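4. Student Work with the Arm

4.1 Course setting

The project ran as the second half of a two-semester course in applied automation. Students worked in teams of two, and each team had the arm for one lab slot a week. The course had been taught before with a simulated arm only. Moving to a real one changed what the students spent their time on. In the simulated version most of the effort went into path planning. With the real arm, most of it went into mounting, cabling and finding out why a motion that had been correct on screen stopped short.

The arm was a Soltix unit that the department had bought for another lab. It came with its own controller and a teach pendant, and students were allowed to use either the pendant or a small Python library written by the teaching assistant, Lucero Montoya. All teams began with the pendant. By the end of the first month all but one had moved to the library, mostly because it let them save and replay a motion without typing in each joint value again.

4.2 The task

Each team was asked to program an approach motion. The arm starts at a fixed home position, moves to a point near a target, holds there, and returns. No grasping was required for a passing grade. We kept the task small on purpose, as earlier student reports had shown that teams who tried a full pick-and-place in one semester handed in code that could not be repeated by anyone else.

The approach had to be run from three different start orientations of the wrist. This turned out to be the hardest part of the assignment. A motion that is safe with the wrist level may bring the finger close to nearby equipment when the wrist is turned. Students had to check clearance along the whole path and write down the smallest gap they expected.

A camera at the wrist recorded each run. The view is close and partly blocked by the hardware itself, so teams had to learn which parts of the picture belong to the arm and which belong to the room. Figure 7 is typical of the images they worked with. 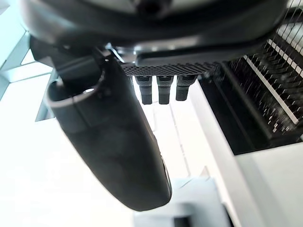

Figure 7. Wrist camera image from the student project. A gripper finger hangs from the dark wrist housing, with three short pegs to its right and a rack of thin, pale rods beyond them.

Two features of such images gave the students trouble. The first is contrast. The background in Figure 7 is so bright that large parts of it are nearly white, and a simple threshold separates the dark finger from it very well. The same threshold does much worse on the right side of the image, where dark slots and a black frame on the rack fall into the same range as the gripper. Several teams reported good results on the left half of their images and poor results on the right, and at first took this for a fault in the camera.

The second is that the arm's own parts take up a large share of the view. The housing covers the upper part of the image, and the finger reaches well down into it. The recommended method was to build a fixed mask for those parts of the hardware that do not move relative to the camera, and to treat everything outside the mask as room. Teams that drew the mask by hand, from a single image, finished this step in one session. Teams that tried to compute it from many images needed longer – in one case most of December – and did not get a clearly better mask.

4.3 Data collected

The class recorded 625 runs in total. Of these, 181 were set aside, either because the log file was incomplete or because the team had changed the camera settings without noting it. The remaining runs were used for grading and for the comparison in Section 5. We did not remove runs in which the arm stopped early, as those were often the most useful ones for the written reports.

Each run was stored with the joint log, the wrist camera images and a short text note. The notes vary a great deal in quality. Some give the start orientation, the planned clearance and the name of the script. Others contain one word. For the next course we plan to replace the free text with a form that has to be filled in before the arm will move.

4.4 What the students reported

At the end of the course each team handed in a report of four pages and gave a short talk. The most common comment was that the wrist view was hard to read at first. Students were used to a camera that looks at the robot from across the room, and several wrote that they had lost track of which way was up once the wrist was turned. One team added a small drawn arrow to the display to show the direction of gravity, taken from the joint values. Two other teams later copied it, and it is now part of the library.

The clearance estimates were mixed. Teams that measured the distance to nearby equipment by hand before the first run gave estimates close to the logged values. Teams that worked from the supplied room drawing tended to expect more space than there was. The drawing had not been updated after the last change to the room, and we have since corrected it.

Time on the arm was the main limit. Many teams asked for a second weekly slot, and a few were able to swap with others. The slots early in the semester were often left partly unused, while the last three weeks were full – a pattern we also saw in the simulated version of the course.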